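Desk Corner Gallery

So I finally gave in and made a page for the desk stuff! A few of you have been asking since August (hi, Leonilde) what I ended up doing with the little work corner in the back room, and my answers kept getting longer and longer, so it all lives in one place now. It's a small corner. It has a wooden table, a pale board that goes on top of it, and a white lamp I'm way too fond of.

The board came first. I wanted something light to work on, and the bare wood always felt a bit dark to me in the evenings. I was all set for plain white, but the one I brought home goes a little lavender once the lights are on, and I've decided I love it. Josée Gosselin says it looks like a bar of soap. She isn't wrong, and I still love it.

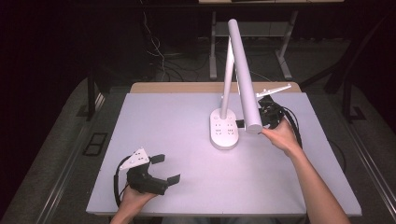

Picking a lamp took me way longer than picking the board. I had 2 others before this one, both clip-ons, and both slid down the table edge whenever I leaned on anything. I wanted a lamp with a real base that could just stand there and look nice, and I wanted all white, no brass bits, no fake wood. Bok-nam Joo sent me a whole list of links (thank you, I read every single one) and I ignored the list completely and bought the one with the rounded base and the big tube of a head. I like that the pole is so skinny next to it!

I keep shuffling the lamp around, by the way. Left side for drawing, right side for letters, and way back by the wall when I-seul Sun comes over with her puzzles and we need all the space we can get. The board gets a wipe with a damp cloth when we're done, and pencil comes off it fine. Ink is another story, so pens stay on the blotter.

Next up is the shelf. I've got 3 paint chips taped to the wall and change my mind every morning, so if you have opinions about gray, send them over. More pictures when it's painted!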